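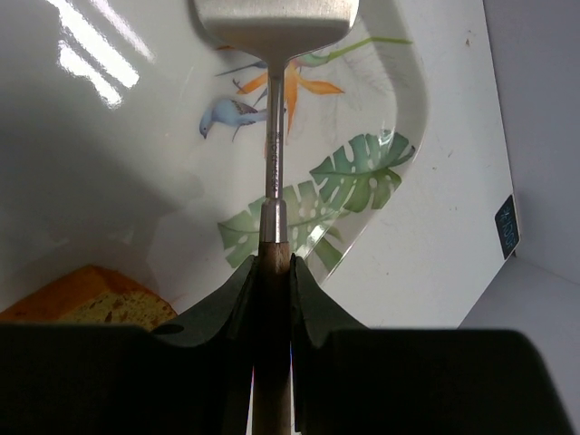 Rules for Shared Table Work with Two-Arm Robots
Project report, Syahrul Chong
Submitted Friday, July 17, 2026

1. Purpose

Our group was asked to write a set of working rules for robot arms that handle food and tableware on a table where people also eat. The Grestley lab already had a safety sheet, but it was written for part sorting and says little about plates, cutlery or food contact. The new rules had to fit on 2 pages.

2. What we read first

We went through the lab's own sheet, the Irkham course notes on risk assessment and the incident log kept since May. The log had 86 entries. Most were minor: a dropped utensil, a plate pushed too far, a gripper closed on the wrong end of a tool. Very few involved a person.

3. The rules

Handles only. A serving tool is gripped by its handle, never by the part that touches food.

One arm in the food zone at a time. The second arm may hold a tool or wait at the side, but it does not cross the tray while the first arm is moving over it.

Clean before contact. Fingers are wiped down before each session, and again after any direct touch with food. Scuffed fingers are checked for loose material.

Cables stay off the table surface. We argued over this one - the Omitier mount leaves a loop that can hang low at full reach.

Speed is set to 40 percent of the arm's limit whenever a person is within reach of the table.

4. Layout

The serving tray goes on the far side and the place setting on the near side, so that food moves in one direction.
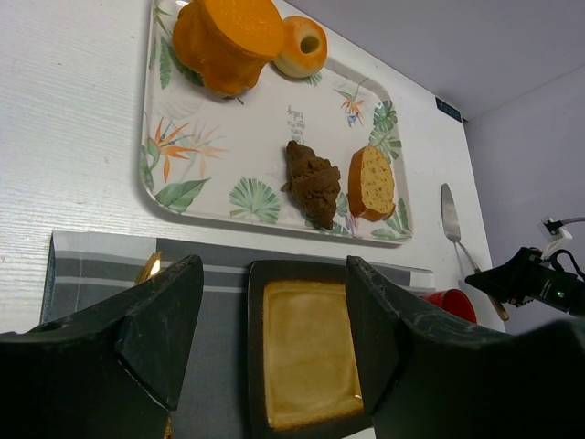
Figure 2. Table layout with tray, plate and server, both grippers in view.

5. Open points

The rules do not cover hot food or knives. Baloch, our reviewer, also wanted a limit on grip force for ceramic plates. We logged over 3,000 grasps, but too few were on plates to set a number, so that line is blank in the current version.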